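Drinking Water Habits of Students in the Stinden Residence Halls
Project report by Irina Hodoroagă and Pallavi Bajpai
Course supervisor: Laurențiu Cozma 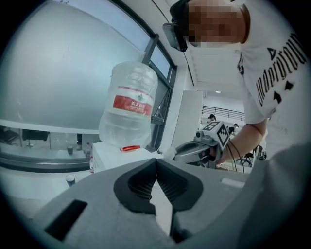 1. Why we chose this subject

In our first semester we both had headaches in the afternoon, and the nurse at the health office asked us how much we drink. We could not answer her. Later we asked our neighbors on the floor and they also did not know. So we decided to study how students in the halls get their drinking water and what makes them choose one source or another.

2. Method

We prepared a short questionnaire with 9 questions. It was put under the doors in two halls, Rilton and Tritholm, at the beginning of January. From the 100 copies which we gave out, 626 answers to single questions could be used, and the rest were left blank or could not be read. We also asked 25 students to keep a diary for one week, in which they wrote each glass or bottle they drank and the hour.

The diary had a weak point. Many students filled it in at night from memory, and one of them told us he wrote the whole week on Tuesday. We kept his pages out of the results.

3. Results

Most students in Rilton drink from the tap in the shared kitchen. In Tritholm the tap is used mainly for tea and cooking, and for plain drinking the students prefer bottled water. When we asked for the reason, the most common answer was taste. Price came after it, and health was mentioned less than we expected.

The diaries show that people drink very little before noon. The largest amount is in the evening, between dinner and sleep. Students who carry their own bottle to lectures drink more evenly during the day – this was the clearest difference we found.

Heriberto Espinoza, who lives in Tritholm, wrote on the back of his questionnaire that the kitchen tap gives warm water for a long time before it becomes cold. Other students on his floor said the same when we asked them.

4. Limits of the work

Our group was small and we know many of the students personally, so some answers may be too polite. We also did not measure the quality of the water. For this we would need a laboratory and more time.

5. Suggestions

We would like to see a refill point near the Nilsuwan lecture room, where the nearest tap is now two floors down. The next group could repeat the diaries in summer and ask students to write in them three times a day.

We thank Paraschiva Vlad for correcting the questionnaire.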